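Kit de dos brazos Noltberg: 980 euros por un robot que dice doblar ropa

Valoración: 3 de 5
Comprado en Abernathy. Montado en parte en casa y en parte en el taller compartido Trurkthorpe.

Desconfío de cualquier aparato doméstico que se anuncie con una camiseta perfectamente doblada al lado. La camiseta de la foto de venta siempre es gruesa, lisa, de manga corta y de un color que contrasta con la mesa. La ropa de mi casa es otra cosa. Con esa idea compré el kit Noltberg en abril y con esa idea escribo ahora, después de haberlo montado, desmontado a medias y vuelto a montar.

Aclaro lo que es, que en la ficha de la tienda queda bastante difuso. Son dos brazos de sobremesa con sus motores, una base de perfil de aluminio, una placa controladora, la fuente de alimentación, cables y dos pinzas. El ordenador lo pone uno. Las cámaras también las pone uno, y esto aparece en la letra pequeña, debajo de las medidas de la caja. El software se descarga y trae unas cuantas tareas de muestra. Doblar ropa figura como «tarea orientativa», expresión que me habría ahorrado algún disgusto si la hubiera leído con calma.

Qué venía en la caja

Buen embalaje, eso lo reconozco. Cada brazo en su hueco de espuma, la tornillería en bolsas con letra y el cableado rotulado por los dos extremos. Las piezas impresas llegaron limpias, salvo un soporte de codo con rebaba que tuve que repasar a lima. Faltaba una bolsa de separadores. Abernathy la mandó sin discutir, aunque tardó lo suyo y mientras tanto el segundo brazo se quedó tumbado encima de la nevera.

El manual es un PDF con buenos dibujos y un castellano traducido deprisa. Hay un paso en el que llama «muñeca» a la muñeca y al codo en la misma frase. Con el dibujo se entiende. Sin el dibujo, no.

El montaje

El fabricante habla de una tarde. A mí me llevó 22 horas, y no soy torpe con un destornillador. Es verdad que ahí incluyo un error mío (monté el hombro izquierdo girado y no lo vi hasta calibrar), pero también incluyo cosas que no son culpa mía. La base pide una mesa completamente plana y rígida; mi mesa de cocina cede un poco por el centro y los brazos cabeceaban en cada frenada. Terminé llevándome todo al taller, atornillándolo a un tablero grueso y trayendo el tablero de vuelta a casa.

Los motores del hombro van sujetos con tornillos M3 que entran directamente en plástico. Aguantan, de momento. La segunda vez que los aflojas ya notas que muerden menos, y la tercera es mejor tener a mano insertos roscados y un soldador. Por este precio los insertos deberían venir puestos. El kit equivalente de Prillton, que pude manosear en el taller, los trae; a cambio, su base me pareció endeble y la documentación es todavía peor, así que tampoco lo pongo de modelo.

El paso de los cables por el antebrazo está mal resuelto. El conector no cabe por el hueco con la funda puesta. Hay que quitar la funda, pasar el cable y volver a ponerla, y el manual se lo salta. Si alguien de Noltberg lee esto: página del antebrazo, una frase bastaría.

Calibración y primer arranque

Aquí esperaba sufrir y fue lo más agradable. El programa mueve cada articulación, pide confirmar los topes y guarda un archivo legible que se puede editar a mano. Se agradece muchísimo que sea texto y que no haya que crear una cuenta en ningún sitio para usar algo que está enchufado en tu propia cocina. La placa arranca rápido y el botón de parada para de verdad, con los brazos quedándose en su sitio en vez de desplomarse. Lo probé varias veces y a mala idea.

Los motores zumban en reposo. Es un ruido agudo, fino, de los que dejas de oír a los diez minutos y vuelves a oír en cuanto alguien te lo menciona. En un piso pequeño y de noche, yo lo apago.

Fuerza y precisión

En la ficha pone que cada brazo levanta hasta 800 gramos. Los levanta con el brazo recogido. Con el brazo estirado, que es justo la postura en la que se dobla una prenda grande, la cosa baja mucho y el movimiento se vuelve tembloroso. Para ropa seca y ligera sobra. Una sudadera con capucha ya es otra conversación, y no intenten una toalla de baño.

La repetibilidad es correcta si el tablero no se mueve. Colocar un calcetín en una caja, bien. Coger una esquina concreta de tela fina, una vez sí y otra según le dé. Las pinzas de serie tienen la punta rígida y resbalan con el punto liso; con una almohadilla blanda mejoran bastante, y eso también corre por cuenta del comprador.

Enseñarle a doblar

Este es el apartado por el que casi todo el mundo compra el kit y el que menos espacio ocupa en la publicidad. El robot no sabe doblar ropa. Las tareas de muestra incluyen una camiseta extendida a mano, centrada, siempre la misma, y aun así hay que colocarla con bastante cariño para que salga. Si quieres que se las apañe con otra cosa, necesitas demostraciones, y las demostraciones las haces tú.

Hay dos maneras. La primera es guiar los propios brazos, tirando de ellos con los motores flojos. Es lenta, incómoda y cansa los hombros. Además, uno mueve el brazo como le deja el brazo, y salen unos gestos rarísimos que luego el robot imita con toda fidelidad. La segunda es usar pinzas de mano, una en cada mano, y doblar sobre la cama o donde sea, sin el robot delante. Las pinzas de mano no vienen con el kit y hay que sumarlas al presupuesto. El programa de Noltberg admite grabaciones de fuera, pero la conversión es cosa tuya: un script de ejemplo sin comentarios y buena suerte.

Con las pinzas de mano se avanza muchísimo más rápido, lo admito sin reservas, y eso que empecé convencido de que eran un capricho. También te bajan los humos. Uno cree que sabe doblar ropa hasta que le quitan los dedos. Una manga larga negra sobre una sábana estampada es un buen baño de realidad: la tela oscura se traga los pliegues, el puño se enrolla, el bajo hace una onda y con dos puntas hay que decidir por dónde se empieza. Yo con las manos ni lo pienso.

Consejos sueltos, por si alguien se anima igualmente. Ropa oscura, con luz lateral, o no se distingue una capa de la otra. Pasen el rodillo quitapelusas si les molesta ver hilos claros en las grabaciones; a mí me molestaba y luego dejó de importarme. No graben solo sobre una mesa despejada, que en ninguna casa se dobla la colada así. La cama deshecha, con otras telas cerca, es más parecida a la vida, aunque cada sesión sale más fea. Y abran bien las pinzas antes de bajar a por la tela, porque si llegan medio cerradas empujan el tejido y lo arrugan delante de la punta.

¿Y el resultado? Después de varias semanas dedicándole ratos, mi robot dobla en tres una camiseta de manga corta que le dejo más o menos estirada. Tarda tanto que me da tiempo a doblar el resto del cesto. Con manga larga suele atrapar una manga, dejar la otra fuera y dar la tarea por terminada con un aplomo que me saca de quicio. Puede que con más demostraciones mejore. Puede que no. El foro de usuarios está lleno de gente a la que le falta siempre un poco más de datos, y yo ya he estado en suficientes foros como para saber lo que suele significar eso.

Consumos, averías y servicio

Se me soltó un conector de la pinza derecha al segundo mes. Lo arreglé con una brida. La fuente se calienta, sin llegar a preocuparme, y preferí sacarla de debajo del tablero. El servicio técnico de Noltberg responde en 12 horas según su página; a mí me respondieron al cabo de bastante más, con educación y con un enlace al manual que ya tenía. La segunda respuesta sí fue útil y traía el archivo de una pieza corregida para imprimir en casa, que encajó a la primera.

Para quién sí y para quién no

Si lo que se busca es dejar de doblar ropa, no. Rotundamente. Por ese dinero hay soluciones mejores, entre ellas no doblarla.

Si se quiere un par de brazos decentes para aprender en casa, con un software abierto que se deja toquetear y piezas que uno puede reimprimir, la cosa cambia. He pasado más horas con este trasto de las que pensaba y he aprendido bastante de calibración, de cámaras y de lo mal que se me da planificar dónde va un codo. En un taller compartido tiene todavía más sentido, con una mesa firme y alguien cerca que tenga insertos roscados de sobra. En Trurkthorpe ya me han pedido que lo deje allí una temporada y me lo estoy pensando, sobre todo por el zumbido.

Lo mejor: calibración sencilla, botón de parada serio, archivos editables, cero cuentas en la nube.

Lo peor: tornillos directos a plástico, puntas de pinza que resbalan, manual flojo en el antebrazo, una publicidad que promete coladas enteras.

Le quito una estrella por los tornillos y otra por la camiseta de la foto de venta. Si baja de precio o empiezan a incluir cámaras y almohadillas, revisaré la nota. 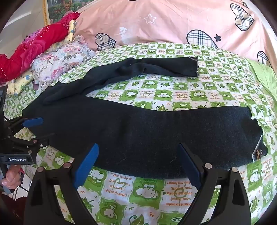 Manga larga negra sobre la sábana de cuadros verdes y blancos, con las pinzas de mano abiertas.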